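Ticket: Dryer stops early, clothes still damp
Product: Clirisus heat pump dryer
Opened by: Saranya Bhat
Assigned to: Odair Falcão
Status: Waiting on customer

Saranya Bhat, 8:40 am
Dryer quits after almost 100 minutes on the Cotton cycle and shows code F6. Towels come out damp in the middle. Thin things are fine. Lint filter is clean. Started in March, after we moved the machine to the upstairs closet.

Odair Falcão, 10:15 am
F6 is a drying timeout. Please check the following and reply with what you find:
Condenser filter behind the lower flap — rinse and let dry fully.
Drain hose — no kinks, end not under water.
Closet door open while running.
Also run one small load on Timed Dry and attach a photo of something from it.

Saranya Bhat, 4:50 pm
Rinsed the condenser filter, it was gray with lint. Hose was pinched behind the machine, fixed. Door left open. Ran Timed Dry, no code this time.

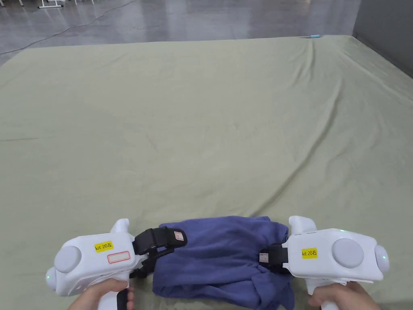
Attachment 1: blue-violet cloth, on the pale green sheet

Cotton with towels still gives F6 though, now at 2 hours.

Odair Falcão, 5:20 pm
Thanks. Longer run before the code points to the moisture sensor. Wipe the two metal strips inside the drum with white vinegar, then retry with half the towels. What spin speed does your washer use? At 600 rpm towels will be too wet for this cycle — use 1000 or higher.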